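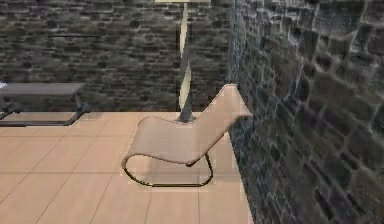 Jornstead Household Words

A word list of what people call the things in their homes, collected in Jornstead and the villages along the Demer. It has 294 entries so far and I'm still adding to it whenever a good one turns up (there is always another word for the cupboard under the stairs!).

What's in it

Three files, all plain text with tabs between the columns:

words.tsv has the list itself, one word per line
places.tsv has the place names and the short codes used for them
notes.tsv has longer remarks, matched to words by entry number

Each line in words.tsv gives the word, the everyday meaning, the room it belongs to, a place code and a rough guide to the speaker's age (young, middle, old). Spellings are mine unless the speaker had a firm view, in which case theirs won.

The sitting room is by far the liveliest part. Settee, sofa and couch are all in daily use, often in the same family, and plenty of people will swear there's a difference. In Wallin a settee has to have wooden arms. Over the river it's any seat for two, and a sofa is what you have if you've got the space. I love this sort of thing and could read the notes on it all day.

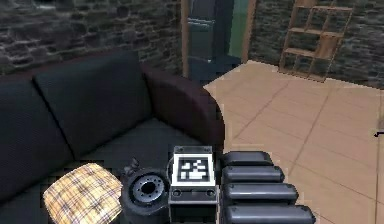

Dark sofa with a plaid throw pillow. See notes.tsv under "settee", "scatter" and "bolster".

How the words were collected

Mostly by chatting. I asked people to walk me through their home out loud and wrote down every word that made me stop. There was no fixed list of questions, so some rooms are covered far better than others. Kitchens are rich, bathrooms are thin, and lofts have two entries, both of them rude.

Known gaps

Very few young speakers, and none at all from the Edano estate, which I'd dearly like to put right. Place codes show where the person lives now, and that may be miles from where they picked the word up. Please don't draw maps from them without reading the notes first.

"Pouffe" appears twice with different meanings. It's meant to.

Using it

Free for any use, including teaching and word games. A mention of the list by name would be lovely. If you change the spellings, please say so in your copy.

Sending words in

Open an issue with the word, what it means and where you heard it. A sentence with the word in use is worth more than a definition. Half-remembered ones from a grandparent are very welcome, and I'll mark them as such in the notes column.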